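Mistandale Technical Institute
Electronics Workshop
Gallery: Boards and Trays

The Electronics Workshop at Mistandale occupies the ground floor of the Skoryk Building and serves students of the certificate and diploma programs throughout the academic year. The gallery on this page accompanies the workshop's open collection of circuit boards, which is kept for study, repair practice and reference. The collection was started with a gift of 70 boards from the Vovton works and now holds 228 items, most of them motor controls, power supplies and lighting drivers taken out of service.

Boards are issued to students in plastic trays. Each tray is signed out at the service window and returned to the same window at the end of the session. The color of a tray shows the section to which it belongs, and trays are not to be exchanged between benches. Scuffed trays remain in use until the base no longer lies flat.

The collection is arranged under the headings listed here. Visitors who wish to consult an item should write down its shelf number before going to the window.

Power supplies
Shelves 1 to 6. Open-frame and enclosed units, including a series from Poma that is used in the first-term course on rectifiers. Items from these shelves are issued only after the bench supervisor has checked that they are discharged.

Lighting drivers
Shelves 7 to 9. Long, narrow boards, stored upright in slotted racks. Several lack their original connectors and are marked accordingly in the register.

Motor controls
Shelves 10 to 14. This is the largest section and the one most often requested. Students working from it learn to trace the supply path from the terminal block to the storage capacitors, and to identify a part by its package before turning to the data sheet. Radymyr Dmytriv teaches the section and keeps its register.

Loose parts
Drawers below the window. Capacitors, screw terminals and mounting hardware, sorted by size. Parts removed from a board during practice are placed in a labeled bag and stay with that board.

Handling

Boards are held by the edges. Tall parts, large capacitors in particular, are not to be used as handles, as their leads can lift the pads beneath them. Serial number labels must not be peeled off or written over; the register depends on them. A board with a damaged label is reported to Khrystyna Sirko, who assigns a replacement number.

No board may be connected to a supply outside the 2 test bays at the north end of the workshop. The bays are booked in periods of 20 minutes and are available from 9:00 a.m. Students in their first term use them only with a supervisor present.

Use of the collection

The workshop is open to enrolled students, teaching staff and, by arrangement, to visitors from other schools. Groups are asked to write to Getsemaní Galindo at the workshop office before the start of the month in which they hope to come. Places for September fill early, when new students receive their introduction to the benches.

Gifts of boards are welcome, whether or not they are in working order. Donors should include any drawings or manuals that have survived. Boards with leaking capacitors cannot be accepted. Shabani Lyimo receives all deliveries at the rear entrance and issues a receipt for each box.

Pictures on this page may be reproduced in teaching materials provided that the Institute is named. Requests for larger copies are handled by the workshop office.

Motor controls section
Red board with scalloped edge, marked "MOTOR," with a green three-position screw terminal block and upright capacitor. Orange-yellow tray.
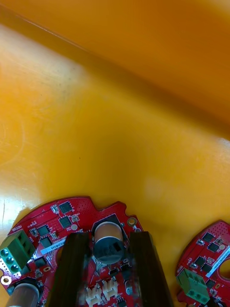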